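Fadolden Bakery Counter: Packing Station Check
Completed by: Florence Grewal
Reviewed by: Sewwandi Bhuiyan
Date: 30 Aug 2023

Marks used: OK, FIX (before next opening), WATCH (look again at the March review)

1. Access and floor
Walkway to counter clear: OK
Floor mat flat at both ends: FIX
Comment: The corner nearest the sink lifts when you step on it. Tape is not enough, order a new mat.
Fire exit sign lit: OK

2. Paper bags
Stored off the floor: OK
Stock on shelf: 168. Reorder level is 200, so this is already under. Order placed with Dusero.
Handles firmly attached: OK
Comment: Check both handles on each bag before filling. Pull lightly, one at a time. Set aside any bag with a handle coming away at the rim. The ones in use have white twisted-paper handles, and the paper goes fuzzy with handling, which is not a fault by itself.
Top edge folded and not torn: OK
Inside of bag clean, no loose scraps of paper: WATCH
Comment: Look into the open bag before anything goes in. Two from the last carton had paper dust at the bottom.

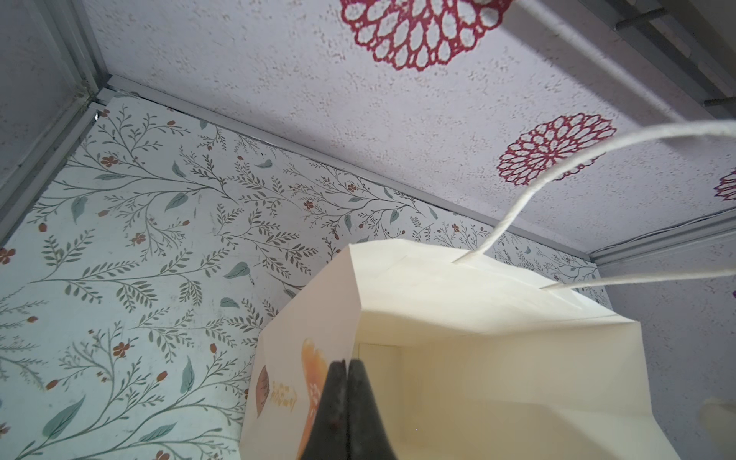 3. Table covering
Cloth lies flat, no folds where the tray stands: OK
Cloth washed since last check: OK
Comment: The vine print hides crumbs. Wipe the whole cloth down, do not go by eye.
Spare cloth on hand: FIX
Comment: The spare went to the Jayawardena order and did not come back. Florence to call.

4. Tray and bread
Tray free of cracks and chips: OK
Tray corners rounded, no sharp edges: OK
Bread kept within the tray: FIX
Comment: The croissant shape was at the back and partly over the edge. Move pieces in toward the middle before packing starts. Three pieces fit on the lavender tray if they are set out with a little space. 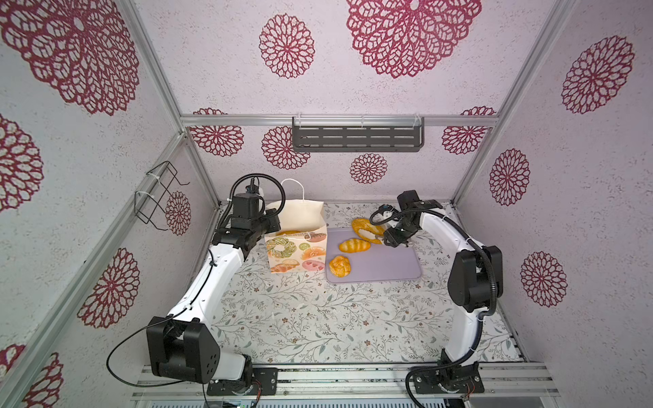
The same goes for the larger trays from Flosero, which have a lower lip and let round rolls travel. Keep the bag standing open close to the tray so that nothing has to be carried far. Heavier pieces go in first.

5. Hand washing and cleaning
Soap and paper towels filled: OK
Sanitizer bottle labeled: FIX
Comment: Label has washed off again. Use the printed ones in the drawer.
Cleaning log signed: WATCH
Comment: 83 of 93 lines signed. The gaps are all at closing.

6. Follow-up
Mat, spare cloth and bottle label to be done by Florence. Sewwandi will recheck section 4 in person and sign below.

Signed: F. Grewal
Recheck: open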